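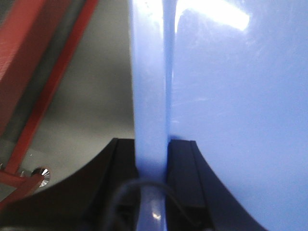 Rim grasp on a blue plastic part, wrist camera view. Both fingers are at the rim, red framework behind.

Gallery: Wrist and gripper equipment, planning round two

This page goes with the equipment request for the handling cell. The request itself is a spreadsheet and is hard to read without knowing what the lines refer to, so the notes are collected here by topic. Prices are kept in the spreadsheet and are not repeated. Questions about quantities go to Nhyira Abubakari, questions about mounting and cable routing to Cathal Kavanagh.

The cell handles large molded plastic parts. Most are picked by the rim, which means the finger geometry, the camera position and the cable path all compete for the same small volume in front of the wrist. Round one of the purchasing treated these as separate lines. Round two treats them as one assembly with one budget code.

Fingers

The rim grasp needs a flat inner face that sits parallel to the part wall. Curved outer profiles are acceptable and save weight, provided the contact face stays flat along its full length. The request covers 8 finger pairs: two fitted, two as ready spares, and the rest held for wear replacement over the budget year. Farno quoted for the full quantity in a single batch. A split order was considered and dropped, as the setup charge applies to each batch.

Finger color is specified as matte black. Gloss finishes were rejected by Johannes Mabuza during the review of the camera settings, on the grounds that the part already supplies more glare than the exposure control can deal with.

Contact pads are a separate line. The pad material has not been chosen. Two samples are on order from Bugti, one soft and one medium. The pad line carries a placeholder amount until the samples have been tested on the rim, and should not be read as a quote.

Wrist camera

Unit price is low compared with the rest of the assembly, so the camera line is not where savings should be looked for. The requirements are listed here because suppliers keep asking:
Close focus down to the fingertip distance.
Fixed focus preferred. Autofocus hunts on large blank surfaces.
Manual exposure, settable over the same connection as the video.
Connector with a locking screw or latch.
Housing narrow enough to clear the finger bodies at full opening.

Lens choice is a compromise. A wide lens keeps both fingertips in view but the part still fills most of the picture during a grasp. A second, fixed camera on the cell frame would give the missing context. It is listed in the spreadsheet as optional, priority B. Irfan Sumampouw has asked for it to be moved to priority A and the decision is open until October.

Lighting

Glossy parts return a hard highlight from overhead lights. Planning options, in order of cost:
1. Diffuser sheet under the existing fixtures. Can be fitted by our own staff.
2. Replacement of the fixtures above the cell with a diffuse panel. Needs an electrician and a half-day shutdown.
3. Polarizing filter on the camera plus polarized light source. Best result on paper, highest cost, and loses enough light that the exposure time would have to go up.

Option 1 is in the request. Option 2 is held as a fallback with a budget reservation but no order. Option 3 was priced for comparison only.

Cables

Cable slack near the fingers is the item most often left out of an equipment budget. A loop that can reach the grasp zone can be pinched against the part, and it also crosses the camera view. The request includes a routed cable set from Murano with a guide that clips to the wrist body. Lead time is 13 weeks, the longest of any line, so it sets the schedule for the whole assembly.

Until the set arrives, the interim measure is short hook-and-loop ties at the wrist, inspected at the start of each shift. These come out of consumables and need no approval. Do not use hard plastic zip ties on the signal cable - the jacket deforms under them and the bend radius falls below the minimum.

Frame and mounting

Steel framework near the pick position affects planning in two ways. It limits the approach angles, and any bracket for a fixed camera or light has to be bolted to it without reducing clearance further. Cathal has marked up the clearance drawing with a keep-out zone for the fingers at full opening. Any bracket ordered under this request must be checked against that drawing before the purchase order is released.

Powder-coated surfaces should have the coating removed under grounding points. Bolted brackets need lock washers. Both are standard stock and are not listed as separate lines.

Software and integration time

Integration is budgeted in hours and charged to the project. Ustudex supplies the driver package and one year of updates. The license is per controller, so the number of cameras does not change the cost. Afiq Sitompul has estimated the hours for calibration of the wrist camera and for retuning the grip force after the pad change. The second figure is the less certain of the two and carries a contingency.

No time has been allowed for training operators. If the pad change alters the pick sequence, a short session will be needed and should be charged to the training budget.

Wear and replacement

Scuff marks on the parts are logged along with finger wear. The purpose is to separate marks made by handling from marks already present on delivery. For planning, fingers are replaced when the contact face shows visible rounding, pads when the surface is polished or torn. Neither has a fixed interval yet. The spare quantities in this request assume the same usage as last year and will be adjusted at the midyear review.

Order sequence

Cable set first, on account of the lead time. Fingers and camera together, once the clearance check is signed. Pads after the sample tests. Diffuser sheet at any point - it is a stock item. Software license last, so that the year of updates starts when the cell is running.

Changes to quantities after the cable order is placed go through Nhyira in writing, with the spreadsheet line number.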